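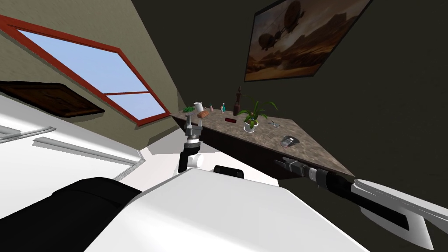
Progress report: Flolden simulation kit, trial license
Prepared for the Jaramillo equipment fund

Status

We are 7 weeks into the trial of the Flolden kit. The license, the training seats and one workstation upgrade have been paid for out of the grant. Nothing else has been charged to it so far. The kit is installed on three machines and runs without a network connection, which was one of the fund's conditions.

Work done since the last report

Most of the time went into the countertop room, one of the rooms that ships with the kit. We chose it over the emptier ones. The counter has a potted plant, scissors, a cup, a tall figurine and other small things on it, and the two-armed robot has to work near them. We drive both arms from the operator station and record each session for playback.

We logged 32 sessions in April. Setup time per session is down to four minutes after Gerardo Dimaculangan rewrote the start script. Before that, almost half of each morning slot went to loading the room and getting the controls to connect.

The view from the robot's head can be tilted steeply, and operators found this hard to work with at first. We now start new people with short sessions and a level view - the tilted one comes later.
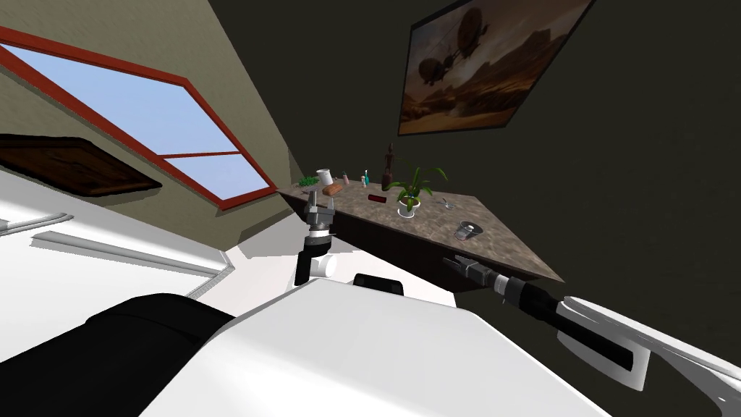 Gerardo Dimaculangan would like it noted that the arms respond well enough for reaching and lining up, but that contact with small objects is still the weak part of the kit, and he would not renew on the present version without a fix for it. Thin items are the worst. The supplier has our list and has promised an update to the contact settings.

Comparison with Nullorari

The Nullorari package is cheaper per seat and its manual is better. It has no two-armed robot in the base version, though, and the add-on would use up the difference in price. We have kept the demo installed in case the Flolden update slips.

Problems

Playback files are large and the shared drive is filling up. We have moved the older ones to Jellodia storage, which is slow but already paid for. One operator seat has gone unused since a staff change.

Next steps

Install the contact update when it arrives and repeat the same sessions in the same room. Train one more operator. The renewal quote is due on a Thursday near the end of the trial, and we will send it on with our recommendation.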